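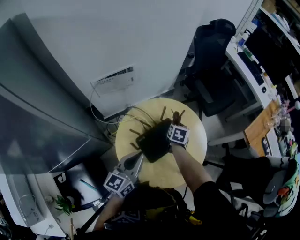
Dustby open lab, Sun 2 August

I went to the Zorari open day in Dustby because a colleague would not stop going on about their handheld gripper, and because the train was cheap. We run a small repair and returns shop and I have been promised robot hands for years. Most of them could pick up a foam cube.

The session I'd booked was called "Compare for yourself", which meant two grippers, a round table and a pile of old electrical goods. The first was the Birnenel, a parallel jaw that Zorari sells as a finished product. The second was their own handheld, which you carry in your left hand while your right hand stays bare apart from a marker cube strapped across the back. Cameras follow the printed squares on the cube and on the gripper, and the software works out where both hands are. A head camera records the rest.

Bezawit Derese ran our table. She answered questions properly and didn't read from a card, so credit where it's due.

The test piece I cared about was a black router with six aerials. It is a horrible object to handle. Flat, slippery-looking, with thin bits sticking out in every direction, and exactly what turns up in our returns cage. You hold the far side with your fingers and bring the grey jaw in at the near corner. With the handheld I managed the grip on my third go. Turning the router over was another matter, and twice I bent an aerial the wrong way because I couldn't feel how hard I was pushing. Derese said that improves with practice. I'm sure it does, but I was hoping to learn whether the gripper was any good, and an afternoon of my own clumsiness doesn't settle that.

The Birnenel, mounted on a bench arm in the next room, did the same router 21 times while we stood there and dropped it on 4 of them. That sounds decent until you notice that a member of staff put it back in the same spot, at the same angle, every time. I asked if we could turn it round. We could, and the arm went straight into an aerial and stopped. To their credit they left it stopped and let us look.

I also asked about the markers. If your sleeve rides over the cube, or you twist your wrist so the squares face the floor, what does the tracking do? The answer was that it "recovers". On the playback screen my right hand jumped sideways and came back a moment later. Perhaps that gets cleaned up afterwards. I'd want to see the before and after.

A slide claimed 363 recorded sessions from their partner site in Cáceres, with 2000 promised by December. No word on how many were thrown away, and the man giving the talk didn't know.

Practical notes: bring short sleeves, the handheld gets heavy in the wrist, and the coffee is downstairs and runs out early. Left-handers should ask about swapping sides when booking, as our table was only set up one way.

I'd go again if they let visitors bring their own objects. I have a box of set-top units ready.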